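파모(Pamo) 소개

케이블 정리와 배선 묶음 포장을 하는 작업실입니다

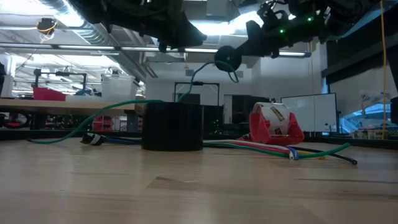 파모는 사무실, 학교, 작은 공장에서 쓰는 케이블을 맡아 분류하고, 손질하고, 다시 쓸 수 있게 포장해 돌려보내는 일을 합니다. 전선을 새로 만들어 파는 회사는 아닙니다. 이미 있는 선을 찾기 쉽고 꺼내기 쉬운 상태로 바꾸는 것이 저희 일입니다.

처음에는 이사하는 사무실의 전산 장비를 포장하는 일을 했습니다. 모니터와 본체는 상자에 잘 들어가는데 케이블은 늘 마지막에 큰 봉투 하나에 몰아넣게 됩니다. 새 사무실에 도착하면 그 봉투를 푸는 데 반나절이 갑니다. 어느 선이 어느 장비 것인지 몰라서 결국 새로 사는 경우도 많았습니다. 그 봉투만 따로 맡아 달라는 요청이 계속 들어왔고, 몇 년 뒤에는 그 일이 본업이 되었습니다.

현재 인원은 9명입니다. 작업실은 한 층을 쓰고 있으며 접수대, 분류대, 포장대, 보관 선반으로 나뉘어 있습니다.

하는 일

케이블 분류
전원선, 통신선, 영상선, 가는 배선 묶음을 종류별로 나눕니다. 길이를 재고 단자 모양을 확인한 뒤 목록에 적습니다. 접수 상자 하나에 여러 부서의 물건이 섞여 있으면 부서별로 먼저 나누고 그다음에 종류별로 나눕니다.

배선 묶음 정리
색깔이 다른 가는 전선이 여러 가닥 나오는 묶음은 따로 다룹니다. 빨강, 흰색, 초록, 파랑, 노랑처럼 색으로 구분해 둔 선은 순서를 바꾸지 않습니다. 엉킨 부분만 풀고 끝을 한 방향으로 맞춘 다음 원래 순서대로 묶습니다. 끝이 벗겨져 있거나 끊어진 가닥은 임의로 자르지 않고 표시만 해서 의뢰하신 분께 먼저 여쭙니다.

꼬리표 붙이기
양쪽 끝에 같은 번호를 붙입니다. 긴 선은 가운데에도 하나 더 붙입니다. 꼬리표에는 번호, 길이, 쓰던 자리를 적습니다. 손글씨를 원하시면 손으로 써 드립니다.

포장과 보관
한 번에 꺼내 쓸 만큼씩 나누어 담습니다. 상자 바깥에는 안에 든 목록을 붙이고 투명 테이프로 덮습니다. 작업실 선반에 맡겨 두실 수도 있습니다. 보관 단위는 상자이고, 지금 선반에는 상자 300개까지 들어갑니다.

작업대에 대하여

작업대 상판은 밝은 색 나무입니다. 예전에는 짙은 회색 상판을 썼는데 검은 플러그와 검은 선이 바닥색에 묻혀 잘 보이지 않았습니다. 밝은 상판으로 바꾼 뒤로 작은 단자를 빠뜨리는 일이 줄었습니다. 표면에 결이 가로로 나 있어서 선을 나란히 펼칠 때 기준선처럼 쓰기도 합니다.

테이프 커터는 빨간색을 씁니다. 멀리서도 눈에 띄고, 선을 여러 가닥 펼쳐 놓은 상태에서도 손이 바로 갑니다. 커터는 펼친 선의 뒤쪽에 두는 것이 저희 습관입니다. 앞쪽에 두면 소매에 선이 걸립니다.

작업대 위에는 지금 다루는 묶음만 올려 둡니다. 다음 상자는 앞 상자의 목록을 다 적은 뒤에 엽니다. 급한 의뢰가 들어와도 이 순서는 지킵니다. 두 집 물건이 한 번 섞이면 다시 나누는 데 처음보다 오래 걸립니다.

선을 감는 방법

굵은 선은 크게, 가는 선은 작게 감습니다. 팔꿈치에 걸어 감는 방식은 쓰지 않습니다. 선이 한쪽으로 꼬여서 다음에 펼 때 말려 올라옵니다. 한 바퀴는 바깥으로, 다음 바퀴는 안쪽으로 번갈아 돌려 감고, 묶을 때는 떼었다 붙일 수 있는 끈을 씁니다. 케이블 타이는 장비에 고정해야 하는 자리에만 씁니다.

테이프를 전선에 바로 붙이지 않습니다. 시간이 지나면 끈끈이가 남고 먼지가 앉습니다. 포장용 테이프는 상자와 봉투에만 사용합니다.

함께 일하는 곳

코니스(Kornness)에서 보관 상자와 칸막이를 받고 있습니다. 칸막이 높이를 저희 쪽 선반에 맞추어 제작해 주는 곳입니다. 드로본(Drovon)은 꼬리표 용지를 공급합니다. 즈엉(Dương)은 장비 이전과 운송을 맡는 업체로, 이사 일정이 걸린 의뢰는 대부분 이곳과 같이 진행합니다.

지금까지 정리를 맡긴 곳은 316곳입니다. 이 가운데 학교가 가장 많습니다. 방학 중에 컴퓨터실과 과학실 선반을 비우면서 한꺼번에 보내시는 경우가 많아, 방학 기간에는 접수가 일찍 마감됩니다.

의뢰하시기 전에

상자에 담으실 때 미리 정리하실 필요는 없습니다. 엉킨 채로 보내셔도 됩니다. 다만 건전지, 액체, 날이 있는 공구는 빼 주십시오. 장비에서 막 분리한 선이라면 어느 장비 것이었는지 메모 한 장을 같이 넣어 주시면 작업이 빨라집니다.

버릴 것인지 둘 것인지는 저희가 정하지 않습니다. 쓰지 않을 것 같은 선도 목록에 올려서 보내 드리고, 답을 받은 뒤에 처리합니다. 폐기하기로 하신 선은 따로 모아 재활용 업체에 넘기고 확인서를 드립니다.

접수 시간은 오전 11시부터 오후 5시까지입니다. 오전 이른 시간에는 전날 들어온 상자를 분류하고 있어 전화를 받지 못할 수 있습니다. 문의 양식에 남겨 주시면 접수 시간에 순서대로 연락드립니다. 작업실 방문은 예약하신 분에 한해 가능하며, 맡기신 물건의 작업 상태도 그때 확인하실 수 있습니다.

접수 안내 | 보관 요금 | 문의하기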